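Course Notes > Textiles & Dress > Unit 4

Black Before Black Was Easy

Welcome back, everyone! Last session we finished with indigo, and I promised you the hardest color of all. A deep black on wool or silk took real skill for most of European history, and I love this topic because it pulls in chemistry, trade and plain old showing off.

Start with the problem. No common plant gives a true black on its own. Dyers had to build one - usually a heavy blue base with red and yellow on top, or else tannin from oak galls combined with iron. Iron blacks were cheaper, but they could turn brown and weaken the fiber. Plenty of old embroidery has lost its black outlines for exactly this reason, while the colors beside them are still bright.

Then comes logwood, from Central America, which made rich blacks far easier once dyers learned to fix it. Please read Alcides Brito's chapter on the Wultstead dye house (start at page 318). The recipe lists are wonderful, and he reprints 30 of them in full!

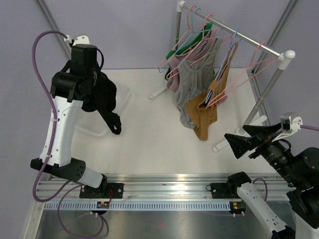
Synthetic dyes changed who could wear black, and how often. By the early 1900s a shop clerk could own a dark, even, lasting black that a duke would have envied. Today the color is so ordinary that a black garment like the one held up on the left, next to a small rack full of clothes, hardly gets a second look. Think about mourning dress as you read, and about what happens to a sign of grief or rank once anybody can buy it.

For October: bring one black item from home and look at it in daylight beside another black. Is it bluish, brownish, greenish? Write me a page on what you find.

3 comments | 11 shares

Contact the department | Back to top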